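Print | E-mail
Reading time: 3 minutes

Clemeck Footprints: README

Measurements and outlines of fossil footprints from the Clemeck sandstone, recorded at the Leltberg quarry. Maintained by Ekene Akande. Last revised in August.

What is in it

The set covers 198 footprints on 26 slabs. Most were left by small two-legged dinosaurs with three toes. A few rounder prints on the lower slabs were made by something else, and we have left the maker blank for those.

Files

tracks.csv - one row per footprint
slabs.csv - one row per slab, with the bed it came from
outlines/ - traced edges, one file per footprint
notes.txt - field notes, typed up with the original spelling

Columns in tracks.csv

track_id: slab number, then footprint number
length_mm: heel to tip of the middle toe
width_mm: widest point across the toes
depth_mm: deepest point below the slab surface
side: left, right or unknown
quality: 0 (barely there) to 3 (clear toe pads)
tracer: initials of whoever drew the outline

A blank cell means the measurement could not be taken. A zero in depth_mm is a real value and means the print shows only as a change in colour.

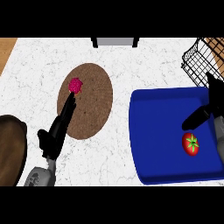
Raspberry on an oval cork placemat, marble countertop (render).

How the measurements were made

Lengths and widths were taken on the slab with callipers, then checked against the outline. Where the two disagreed by more than 7 mm, the print was measured again and the second figure kept. Depth was taken from a straight bar laid across the print, so it is less reliable on slabs with a rippled surface. The slabs with ripples are flagged in slabs.csv.

Outlines were traced in Fimunel at full size. The smoothing tool was switched off. Please leave it off if you add your own, as it rounds the toe tips and shortens narrow prints.

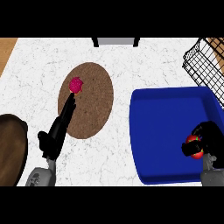

Tracing is where most of the errors in this set come from. Several of the slabs have mineral veins running through them, and in flat light a vein can pass for the edge of a toe. The grey streaks in the white marble countertop are a fair guide to the pattern: thin, branching, and easiest to make out where nothing is sitting on top of them. A toe edge in the Clemeck sandstone doesn't branch. If a line forks, trace past it and put a note in the comments column. We went back over slab 12 with this in mind and three outlines changed shape.

Known problems

- Slab 19 broke during lifting. Footprints on either side of the break have been kept, but don't use them for stride length.
- Prints longer than 85 mm are under-represented, because the larger slabs are still in the quarry wall.
- The side column was filled in by two people who used different rules for single prints. Treat a side given to a print with no neighbours as a guess.
- Bed names follow the old quarry map. The Nakpan bed is split into upper and lower on the newer one, and we haven't caught up.

Use

You are free to use the data for teaching or research. Name the set and the version you downloaded. Exact quarry coordinates are left out to discourage collecting, and requests for them will be turned down.

Corrections go to Ekene Akande. Please give the track_id.

Print this page | E-mail this page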